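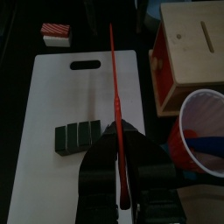
White cutting board with the handle hole, on a dark tabletop.

2 comments | 0 shares
Last updated: October

Subject: Re: [perniddale-kitchen] Cabbage too soft again, and how much salt?
To: the Perniddale kitchen list

Hello all,

I have read the message about soft cabbage and I would like to answer it in some detail. I made the same mistakes in my first two winters in Uneck and I threw away a lot of food. I will keep parts of the earlier message below so that you can see what I am answering to. Please excuse my long sentences, I learned English from cooking books and from the radio.

> I made three jars in September with the same recipe that I always use,
> and for the second year they are soft after two weeks. The taste is not
> bad but you can press the cabbage flat with a spoon. I put a small
> handful of salt for each head. Could it be the salt? My mother-in-law
> says that it is the moon.

About the moon I have no opinion. My grandmother also looked at the moon, and her cabbage was always crisp, but she also had a very cold cellar.

About the salt I have a strong opinion. A handful is not a measure. My hand is small and my husband's hand is like a shovel, and one head of cabbage can be double the weight of another head. Also fine salt and coarse salt do not fill a hand in the same way. If you want to have the same result every year, you must weigh the cabbage after it is cut, and then weigh the salt. I take 2 percent. Some people on this list go higher, and for a warm kitchen I think they are right, but then you have to like it salty.

I will give you my last batch, because numbers are easier than advice. I had one big Tanui cabbage, the flat kind that they sell from the truck near the bridge. After I took off the outer leaves and cut out the core, I had 1090 grams of cut cabbage in the bowl. The leaves and the core together were 139 grams, and I keep one good leaf from this for the top of the jar. Then I added 185 grams of carrot, grated on the large holes. So the vegetables together are 1275 grams, and 2 percent of this is 25.5 grams of salt. Please notice that the carrot must be in the calculation. I forgot it one time, when I was making a batch with a great deal of carrot, and that jar was the softest one I ever made.

My scale is a Trelix, an old one, and it does not show half grams, so in practice I put 25 and then a little pinch. It is not a pharmacy.

> I cut it in the food processor because my wrist hurts. It comes out
> quite fine, like for a coleslaw. Then I squeeze it well for ten minutes
> until there is a lot of water.

I understand about the wrist, but I think here is the other half of your problem. When the cabbage is cut very fine it has a lot of cut edges, and it gives all its water quickly and has nothing left to be crisp with. And after that you squeeze it for ten minutes! With such fine cabbage I would only mix it with the salt and leave it alone for half an hour, then mix again, and look if there is enough water. Most of the time there is.

I cut by hand, in strips as wide as a thick shoelace. I cut the head in quarters, take out the core from every quarter with one slanted cut, and put the flat side down on the board so it does not roll. Then I go across the leaves. It takes me the length of one news program. If your wrist does not permit this, perhaps your machine has a slicing disk and not only the blade at the bottom. Mine came in a drawer of the machine and I did not find it for a year.

A damp cloth under the board helps a lot. It is easier for the wrist if you don't have to hold the board and the cabbage at the same time.

> I keep the jars on top of the refrigerator because it is the only free
> place. In the first days they bubble a lot and I lose brine on the
> wall.

Please move the jars! The top of the refrigerator is one of the warmest places in a kitchen. Warm cabbage goes fast, and fast cabbage is soft and has a flat sour taste, like vinegar from a bottle. I know that it is tempting, because in the bread books they tell you to put the dough there. For the dough it is fine.

I put mine on the floor of the hall, beside the shoes, with a plate under each jar for the brine that comes out. The hall in our building has no heating. For the first three days they stay in the kitchen, on the side away from the stove, and when I see bubbles moving along the glass they go to the hall for three or four weeks. The smell in the first week is strong. I told the neighbor across from us what it was, before she could ask, and now she gets one jar each year, so there are no complaints.

If you have no cool place at all, wait until November. I know that everybody wants to begin when the first cabbages come, but the late ones are also better for this. They are heavier and tighter and they have more sugar. The early ones from June, with the pointed head, I never use for jars. They are very nice in a pan with butter.

About the brine on the wall: I think your jars are too full. Leave the width of four fingers at the top. Press the cabbage down well, put on the whole leaf, and on the leaf something heavy. I use a small glass filled with water that fits in the neck of the jar. Before this I used a stone from the river, boiled, and it worked too, but one of our members wrote here that some stones contain lime and the acid eats them. I do not know if it is true for our river. The glass was free, so I changed.

Open the lid one time a day in the first week, in the sink. Push down with a clean spoon so that the gas comes out. If the brine does not cover the cabbage after one day, make a little more with a cup of water and a level teaspoon of salt, and pour it over. Don't use only water.

> On one of the jars there was a white skin on top. I took it off and we
> ate the rest. Was this stupid?

I would not say stupid. A thin white skin, flat and without hair, I also take off, and I wipe the glass inside with a paper towel. It gives a bad smell if you leave it. But if it is fluffy, or if it has any color — green, pink, black — I throw the jar away, with the whole contents, and I don't taste. I was raised to never throw away food, and it was difficult for me the first time. It is one cabbage. It costs less than a bus ticket.

> Also a question for everybody, does someone add sugar? My recipe has a
> spoon of sugar in it.

I do not add it. I tried it in one jar with a spoon and one without, next to each other, and the one with sugar was bubbling like a soup on the second day. At the end I could not tell them apart by taste, only the sugar one was a little softer. With an early cabbage it would perhaps help. With a late one it has sugar enough.

What I do add: caraway, one flat teaspoon for a jar, and some juniper berries if I have them. My husband asks every year for garlic. I gave him his own small jar for this, because garlic takes over everything, and also some of the cloves turned blue, which gave us both a fright. I read after that it is normal with acid and you can eat it. He ate it and he is well. I stayed with caraway.

One person asked me before, in private, if you can put cranberries. Yes, but late, when you serve it. In the jar they go pale and sad.

So, if I may say in order what I would change in your place, and only one or two things at a time so you know what helped:

First the salt, with a scale. You can borrow mine if you live on this side of Perniddale, I am home after five in the afternoon on most days. Then the warm place. If it is still soft after this, then the cutting. I would leave the moon for last, with respect to your mother-in-law.

For washing up, there is one more thing. Carrot leaves an orange stain on a light board, and I scrubbed mine for a long time with soap, and it did nothing. A few drops of cooking oil on a paper towel, rubbed on the stain before the soap, takes most of it away. Do it the same evening. After two days it is much harder.

I have a question of my own for the list also. Does anybody here make whole heads, for rolling? I would like to try with two small ones this winter, but I have only jars, and the heads do not go in through the neck. Someone told me that a bucket with a lid from a bakery is good, and that the bakeries in Uneck give them for free if you come early. I went at seven in the morning and they had only the ones which had smelled of vanilla, very strongly, even after washing. I am afraid of vanilla cabbage. If you know how to take out this smell, or if you have a bucket which had only flour in it, please write to me.

And how do you get the salt into the middle of a whole head? In my family they cut a hole where the core was and filled it with coarse salt, then put brine over, but I was a child and I did not see how much. If I count by weight, do I count also the water of the brine? I suppose yes, but I prefer to hear it from a person who did it.

Greetings from the cold hall,
a member in Uneck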